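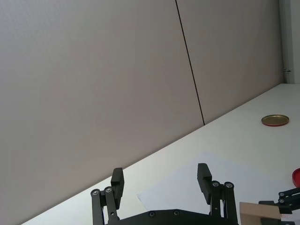 Kesberg Wrist
Perception and grasp planning for arms with a camera at the wrist

Version 3 | Runs on your own workstation | Free trial, no sales call unless you ask for one

Kesberg Wrist takes the video from a wrist camera and gives you back three things your controller can use: where the objects are, where the table is, and which of the ways you could close two fingers would be a bad idea. It was written for people who have already bought the arms and are now finding out how much of the job was left over.

We started with white things on white tables. Plenty of demo software is happy with a red cup. Ask it for a sheet of paper lying flat on a pale surface and it will report, with great confidence, that there is no paper. Wrist looks for the faint straight edges and the small change in tone between sheet and tabletop, and it keeps looking as the arm moves, so that a weak guess from one angle can be confirmed or dropped from the next.

What it does

Flat object mode
Lids, paper, cards, gaskets, anything with very little height. Lids seen from low down show up as thin ellipses, and Wrist fits the circle behind the ellipse before it proposes a grasp. Shiny metallic tops are handled by trusting the rim over the reflection. You can turn this off if your lids are dull. We envy you.

Self-masking
Your gripper takes up a good part of its own view. Wrist loads the gripper model, works out which pixels are finger, linkage and bolt at the current opening, and leaves them out of the search. Before we had this, an early build spent an afternoon trying to pick up its own left finger. Jussara Guerra, who wrote the planner, has kept the log.

Second arm awareness
On two-arm cells, the other gripper is treated as an obstacle with opinions. Wrist reads joint positions from both arms and holds back any approach that would put the two hands in the same place. If an object is partly behind the other gripper, it gets marked "occluded" and goes to the back of the queue.

Table finder
No printed markers. Wrist fits the work surface from the point where it meets the wall, or from the front edge if your table stands in the open. It copes with a tilted view. It doesn't cope with a tablecloth, and we would rather say so here than in a support ticket.

Grasp replay
Every rejected grasp is saved with the reason in plain words: "finger would touch table," "object too wide," "no idea what this is." The last one is a real message. We tried a more dignified version and people wrote in to ask what it meant.

What you need

- A workstation with a recent graphics card and 16 GB of memory
- A parallel gripper with a published model, or calipers and a free evening
- One wrist camera per arm, color, fixed focus preferred
- Joint positions delivered at 70 Hz or better
- Ubuntu. There is a Windows build. It is there.

Numbers

Planning time, single flat object: 66 milliseconds on our bench machine
Gripper poses in the self-mask library: 663
Recorded grasps in the regression set: 3839

The regression set runs before each release. If a release does worse on paper than the last one, it doesn't go out. This is why the October release came out a good deal later than the page promising the October release.

Works with

Vedari and Thongsuk arms out of the box. Lurnska controllers need the bridge package, which is free and comes with its own manual, longer than ours. For other arms there is a small C++ and Python interface. Most people get joint states flowing in a day and then lose a second day to a sign error on joint five. Check joint five first.

Licenses

Bench: one arm, one seat, all features. For labs and for people who have told their manager this is a lab.
Cell: two arms, second arm awareness, email support answered by an engineer.
Floor: any number of cells at one site, with a setup visit. Sebastián Saavedra does the visits. Please have the calibration board unpacked before he arrives, and not laminated. The glare ruins it.

All three are priced per year and keep working if you stop paying. You just stop getting updates.

Questions we get

Will it find transparent objects?
Sometimes. We don't list it as a feature for that reason.

Can I train it on my own parts?
Yes. Move the arm over the part by hand, press record, and give it a name. Twenty seconds of footage is usually enough for a rigid part. Names can be changed later, and judging by the files people send us, they should be.

Does it send video anywhere?
No. The trial checks its license once at install and then leaves the network alone.

Does it move the arm?
Only if you let it. By default Wrist hands over a pose and your own controller decides. There is a checkbox for direct control, and a second checkbox asking about the first.

Download the trial | Read the manual | Release notes | Write to support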